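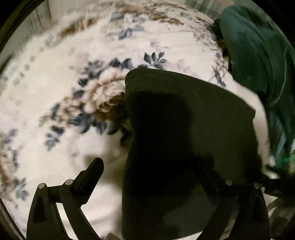

Gripper open over the black cloth, on the flowered bedspread.

15 Jan 2018

Long entry, sorry, but it has been a good few days on the hand gripper and I want it all written down before I go back to work and forget which spring went where. Put the kettle on if you are reading this at Bralside.

First, where things stand. The two-finger hand tool is back together with the new linkages in, and it has come home with me because the workshop heating is off until the boiler part arrives and my fingers would not do the small clips any more. So the bedroom has been the test bench, and the bed is a better place for cloth work than the bench ever was. It gives when you push down on it, the way a real bed or a sofa would, and I had forgotten how much that changes things. On the bench the tips slide along a hard top and get under an edge quite easily. On bedding they sink in, and then you come up with a pinch of the cloth you wanted and a good pinch of bedspread as well.

I spent most of Saturday on exactly that problem. The black cloth is a fair test for it, being plain and dark, and it lies flat enough that there is not much of a fold to grab. What I settled on in the end is coming in with the fingers wide open, letting the tips touch lightly, and closing slowly while lifting a touch at the same time. If I close first and lift after, I get the bedspread nearly every go. If I lift too early I get nothing at all and feel foolish. There is a sweet spot in between and my wrist has started to find it without my thinking, which is lovely for me but no help whatever when the motor has to do it, so I have tried to write the movement out on the back page as a little timing chart. Please have a look and tell me if you can read it!

The slanted tips are staying. I know we argued about this in October and I was on the square-tip side, so consider this my climbing down. The slant gets under a corner much more kindly, and it means you can come at the cloth from a lower angle without knocking your knuckles.

Now the pins. The old pair had worn their holes oval, and that was the rattle we all kept blaming on the trigger. I reamed the holes out and fitted the next size up, with the metal caps on, and the sideways wobble at the tips has very nearly gone. One of the left-hand caps was a bit tight and the finger was slow to open, so I took it off, rubbed the back of it on fine paper and put it on again. Much happier. I would still like to do the same to the right side, but it is working and I have learned to leave working things alone late in the evening.

The springs are from Stakitz, a bag of mixed ones, and of course the one that suited best was the only one of its kind in the bag. I have ordered more. The stiffer ones open the fingers with a real snap, very satisfying, but your hand aches after a quarter of an hour of squeezing against them. The soft one I have in now opens a little lazily and I can work with it all afternoon.

Camera side: still too much blur when I swing the tool across quickly, and worse in the evening with only the warm lamp on. The fingers themselves stay fairly sharp, since they travel with the camera, but anything with a pattern further off goes to mush. I had the shutter left on automatic, silly me. I will fix it short tomorrow and bring the bright work light up from the shed -- the picture will be noisier, but I would sooner have noise than smear. Black on black is a worry too. The fingers are black and so is the cloth, and in dim light it is hard to tell where one stops and the other starts. I am tempted to put a strip of pale tape along each tip. It would look dreadful and probably help a great deal.

The Dafis board is behaving. I ran the open-and-close test on it before bringing the tool home, set for 800 cycles, and it went through without a fault. I would like to leave it going for 3,000 once the building is warm again, with somebody in the room. The cable clip near the grip is not up to that, so it wants replacing first (there are 5 spares in the blue drawer, or there were).

Left to do:
New cable clip.
Shutter fixed, work light, then the same cloth again.
Pale tape on tips, try one side only to start with.
Thicker cloth after that, a towel or a jumper, something with a bit of body.
Tidy the timing chart and copy it into the Fanora folder.

I will bring everything back on the next open evening, doors at 7 as usual. If the boiler is still out, bring a coat, and I will bring the flask.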